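Fultik puts its small-arm upkeep routine out in the open

January, for immediate release

Fultik, the bench automation workshop, has today published the full setup and care routine for its Nimel training cell. Free to download, free to copy, no sign-up. Covers one cell only, the printed arm with the two-finger gripper that sits at the end of the main bench. Other cells to follow when they're written up.

The sheet runs to 18 steps. Starts with power off and ends with a test pick. Most of it is dull, and meant to be. Check the horn screws on the gripper servo, all of them, by hand with the right Phillips driver and no power tool. Look at the wrist bearing. Turn it slowly, feel for grit. Then the leads.

Leads get a section to themselves. A servo wire that's pulled tight at the elbow will work all morning and then start dropping out after lunch, and people blame the controller. So the routine asks for a loose loop behind the elbow, enough slack for the wrist to turn both ways, and no cable ties on a moving joint. Ever. 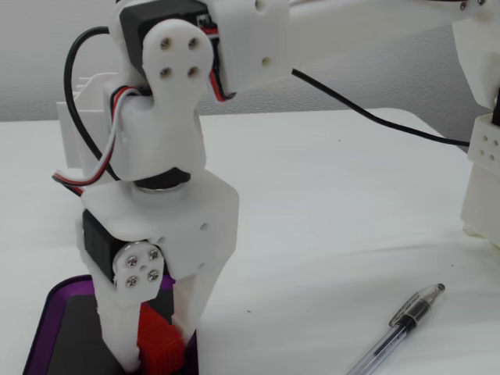
"We had all this in our heads and on bits of paper," said Yaw Tsikata, who looks after the cell at Fultik. "Somebody would be off and the arm would sit there with one jaw out of line. Fifteen minute job if you know it. Now its written down."

Jaw alignment is the part that changed most in testing. The old way was by eye. The new way: close the gripper on a known block, back the servo off a touch, refit the horn one spline over if the jaws don't meet square. Mark the horn with a pen before you take it off. Please. Then repeat the pick from the tray until it lands the same every time.

Full check every 400 picks, quick look at the start of each day. Printed parts get replaced on sight of a crack, not glued. Fultik keeps 3 spare finger sets printed and bagged by the cell and suggests anyone copying the setup do the same.

Dewulf, the training firm, tried a draft of the sheet on its own bench and sent back a long list of corections, nearly all of them used. The wiring drawings were redone by Ania, the design studio, and are a good deal easier to read than ours were.

Files: the check sheet, wiring drawings, jaw and bracket print files, a blank log page. Printed copies at the front desk, ask for the Nimel sheet.

Visits to see the cell being serviced can be booked through the Fultik office. Small groups, mornings only, bring safety glasses.

Press contact: Yaw Tsikata, Fultik

Ends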